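Notebook, Wednesday, open day at Belmonte

Drove over with Piyumi Gamage to see the Furkex people show their two-arm kitchen setup. The flyer said "household ready." I have read that on flyers before, so I brought a pencil and a list.

The job was plates and a dish rack. Our host talked through most of it, and I had to ask twice what the success rate was. First answer: "very high." Second answer: 154 out of 300, which he said was an old number. No new number was offered. I asked who sets up the rack between runs and he said a person does, for now.

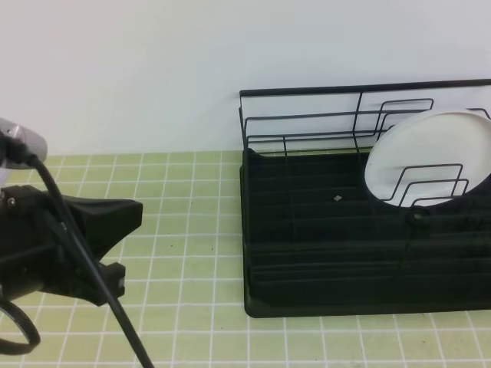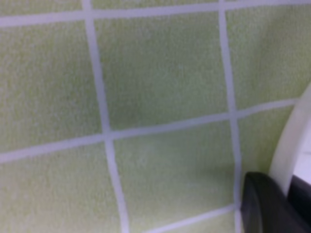
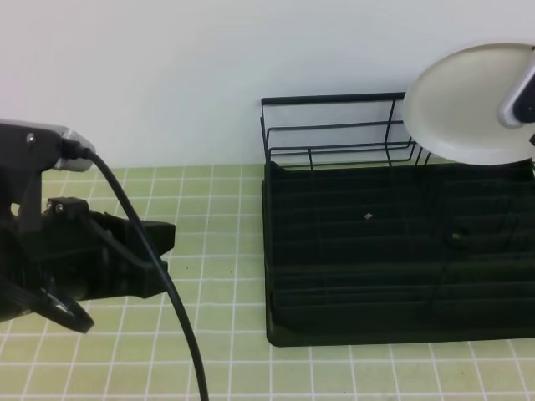
Asked whether they had tried a full sink, mixed cups and bowls, a wet floor. They plan to. Prarcombe heard the same last November, according to Piyumi, so I'm not writing down a date.

Things I would want before we spend money:
- 100 runs in our own kitchen at Basach, with our chipped plates
- the log of every stop, including the ones where somebody reached in
- what the arms do when a cable snags (he changed the subject)

Piyumi liked it more than I did. She thinks the wrist view is worth copying for our bench even if we skip the rest, and I can live with that. She is writing to them for the logs. Quote was good for 18 days. Coffee was bad.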